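카약 투어 GPS 트랙 업로드 중단 및 조석 표시 오류: 처리 기록

7월 / 작성: Sernham 카약 클럽 장비 담당

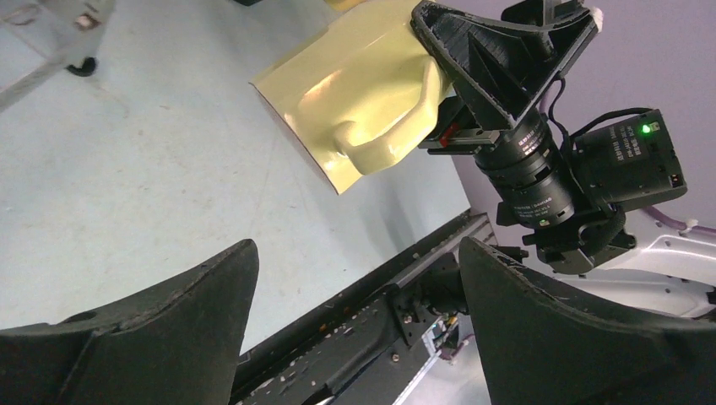

1. 접수 내용

티켓 번호 3545
장비: Rolten 방수 GPS 단말기(데크 장착형)
연동 소프트웨어: Nodent 항적 관리 프로그램, 클럽 노트북에 설치
상태: 해결, 일부 항목 관찰 중

Fragkou 만 왕복 투어를 마친 뒤 단말기의 항적을 노트북으로 옮기는 과정에서 업로드가 83%에서 멈춘다는 신고가 들어왔다. 같은 단말기에서 조석 화면의 만조 시각이 인쇄된 조석표보다 한 시간 빠르게 나온다는 내용도 함께 적혀 있었다. 두 증상이 같은 원인인지 알 수 없어 티켓 하나로 묶어 처리했다.

신고자가 적은 당시 상황은 다음과 같다.
- 오전 만조 직후 출발, 만 안쪽 수로를 돌아 바깥 섬까지 갔다가 돌아옴
- 단말기는 앞 데크 번지 코드 아래에 고정
- 운항 중 화면 꺼짐 없음, 배터리 경고 없음
- 귀가 후 케이블로 연결, 업로드 시작 후 진행률이 멈추고 몇 분 뒤 "연결 시간 초과" 표시
- 세 번 반복해도 같은 위치에서 멈춤

2. 1차 점검: 케이블과 단자

케이블을 클럽에 있는 여분으로 교체. 증상 동일.
단자 덮개를 열어 보니 고무 패킹 안쪽에 소금 결정이 조금 붙어 있었다. 민물에 적신 면봉으로 닦고 하룻밤 말린 뒤 다시 연결했다. 단말기 인식이 빨라졌지만 업로드는 여전히 83%에서 중단.
노트북의 다른 포트 사용. 변화 없음.

케이블과 단자는 원인에서 제외했다. 패킹은 갈라진 곳이 없어 그대로 쓰기로 함.

3. 2차 점검: 항적 파일

단말기 저장소를 외장 드라이브로 열어 항적 파일을 직접 복사했다. 복사는 문제없이 끝났다. 파일을 Nodent에서 수동으로 불러오니 오류 창이 떴다.

오류 문구: "3057번째 기록점의 시각이 이전 기록점보다 앞섭니다. 가져오기를 중단합니다."

텍스트 편집기로 파일을 열어 해당 위치를 확인했다. 바깥 섬 북쪽 끝을 도는 구간이고, 그 지점부터 시각이 정확히 한 시간 뒤로 돌아가 있었다. 좌표 자체는 끊기지 않고 이어진다. 단말기가 운항 도중 시간대 설정을 바꾼 것으로 보았다.

신고자에게 물어본 결과, 섬에서 쉬는 동안 화면을 보려고 버튼을 여러 번 눌렀고 메뉴가 한 번 바뀌었다가 돌아왔다고 한다. 네오프렌 장갑을 낀 상태였다고 함.

4. 3차 점검: 시간대와 조석 화면

단말기 설정 메뉴에서 확인한 값:
- 시간대: 수동
- 서머타임: 꺼짐
- 조석 기준 지점: Fragkou 만 입구

서머타임이 꺼진 상태라 조석 화면의 시각도 한 시간 빠르게 나왔다. 인쇄 조석표는 서머타임이 이미 반영된 판이었다. 조석 데이터 자체는 맞다. 설정을 "자동"으로 바꾸고 위성 수신이 되는 마당에서 재부팅하니 만조 시각이 조석표와 2분 차이로 맞았다. 이 정도 차이는 기준 지점이 조금 달라서 생기는 것으로 보고 넘어갔다.

항적 쪽 증상도 같은 설정 변경에서 나온 것으로 정리. 업로드 프로그램은 시각이 거꾸로 가는 지점에서 검증에 실패하는데, 케이블로 바로 올릴 때는 오류 문구 없이 시간 초과로만 표시된다. Nodent 쪽에 이 표시 문제를 따로 보고했다.

5. 조치

(1) 단말기 시간대를 자동으로 변경하고 버튼 잠금을 켰다. 잠금 해제는 전원 버튼을 길게 누르면 된다.
(2) 손상된 항적은 원본을 남겨 두고 사본에서 3057번째 이후 기록점의 시각을 모두 한 시간 더해 수정했다.
(3) 수정본을 Nodent에 수동으로 가져와 저장 완료. 지도에서 전체 경로가 끊김 없이 보이고 평균 속도도 정상 범위로 돌아왔다. 수정 전에 강제로 넣어 본 시험본에서는 총 소요 시간이 한 시간 짧게 나왔다.
(4) 단말기에서 해당 항적을 지운 뒤 짧은 시험 항적을 새로 기록했다. 선착장에서 부표까지 왕복, 약 40분. 케이블 업로드가 끝까지 진행됨.

6. 다른 단말기 확인

클럽이 보유한 나머지 Rolten 단말기도 같은 메뉴를 열어 보았다. 한 대가 마찬가지로 수동 설정이었고 자동으로 바꿨다. 이 단말기로 기록한 지난 항적에는 시각 역전이 없었다. 다만 조석 화면은 한동안 한 시간 빠르게 나왔을 것이므로, 이 기기를 빌려 간 회원은 당시 메모해 둔 만조·간조 시각을 다시 확인하기 바란다. 만 안쪽 수로는 간조 무렵 바닥이 드러나 빠져나오기 어렵다.

7. 사용자 안내

출발 전에 다음을 확인할 것.
- 단말기 시각과 손목시계 시각 비교
- 조석 화면의 만조 시각과 인쇄 조석표 비교. 10분 이상 차이 나면 조석표를 따르고 장비 담당에게 알릴 것
- 버튼 잠금 표시 확인
- 단자 덮개가 완전히 닫혔는지 확인

돌아온 뒤에는 덮개를 닫은 채로 민물에 헹구고, 물기가 마른 다음 덮개를 연다. 업로드가 중간에 멈추면 항적을 지우지 말고 그대로 반납한다. 원본이 남아 있으면 대부분 복구할 수 있다.

8. 남은 항목

- 자동 시간대가 위성 수신이 약한 절벽 아래 구간에서도 유지되는지 다음 투어에서 확인
- Nodent 답변: 접수됨, 다음 판에서 오류 문구를 표시하도록 검토하겠다고 함. 일정은 받지 못함
- 버튼 잠금 상태에서 지점 표시 버튼까지 막히는 문제. 낚시 지점이나 상륙 지점을 찍는 회원에게 불편하다는 의견이 있어 설정을 더 찾아보는 중

추가 메모, 오후 4시: 신고자가 수정된 항적을 내려받아 확인함. 섬 북쪽 구간의 표류 거리가 기억보다 길다고 하나 좌표는 손대지 않았으므로 기록대로 둔다. 티켓은 관찰 상태로 유지.

문의: Sernham 카약 클럽 장비 창고 게시판 | © Sernham 카약 클럽 | 맨 위로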